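Speaker notes: How we shorten the wait at a small restaurant
Maricruz Quezada, October 17, 2024

Slide 1. Good afternoon. Thank the hosts. Say that I will speak slowly and that questions are welcome at any time.

Slide 2. Who we are. Cruzado is a lunch restaurant with 70 seats, near the bus station in Bavitby. Most guests have one hour for lunch, and part of this hour they spend walking to us. Before March, many of them left without dessert. They did not dislike the dessert, they had no time.

Slide 3. Where the time goes. My colleague Nicanor Escobedo stood near the kitchen door with a notebook and wrote down every delay. The longest one was not the cooking. It was the time between sitting down and the first order. The second longest was the bill. (Pause here. Let them look at the chart.)

Slide 4. Small things on the table. When a guest must ask for a spoon, the waiter makes one extra walk, and the soup waits. 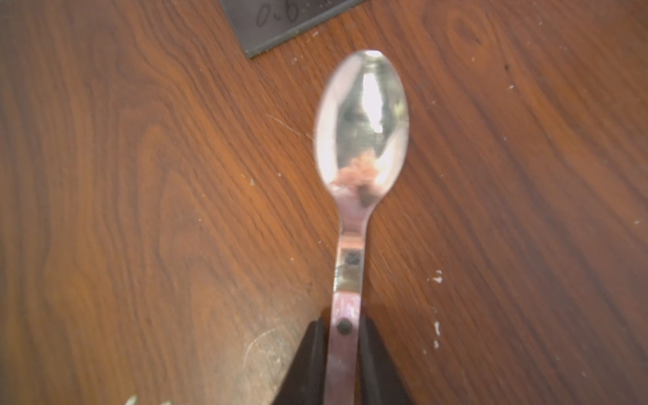

A metal spoon on a wooden tabletop.

We now lay everything before the guest sits down. Yareli Beltrán trained the staff for this. It takes more washing, I must admit, and the kitchen was not happy in the first weeks.

Slide 5. The short menu. We went from a long menu to one page. Soup is ready at all times. Two main dishes change each day. Tell the story of the guest who wanted the old fish dish and wrote us a letter. Keep it short, the last time I spoke too long here.

Slide 6. The bill. We bring it together with the coffee. Some guests felt that we were pushing them out, so now the waiter says, "Please take your time, this is only for when you need it." This sentence helped a lot.

Slide 7. The room. A guest who waits in a pleasant place feels the wait less. We changed the lamps, moved the tables away from the door and lowered the music. If somebody asks for the cost of the lamps, it was 510 dollars.
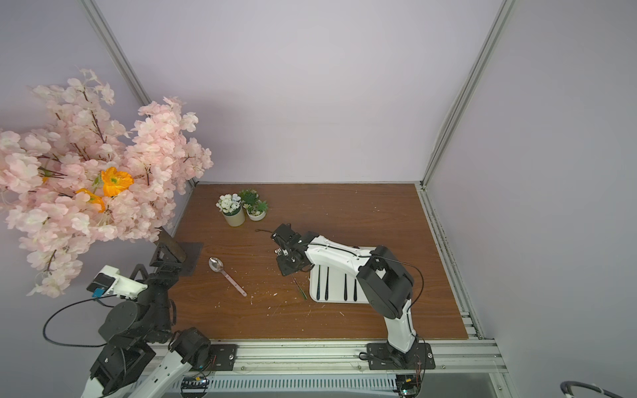
Do guests spend less when they leave sooner?
In our restaurant they spend a little more, mainly on coffee and dessert, and we can seat more people before the kitchen closes.

Slide 8. What did not work. Ordering by phone in advance. Guests came late and the food was cold. We stopped it after one month.

Slide 9. Thanks to Eustaquio Barajas for the chart. Leave my e-mail on the screen during questions.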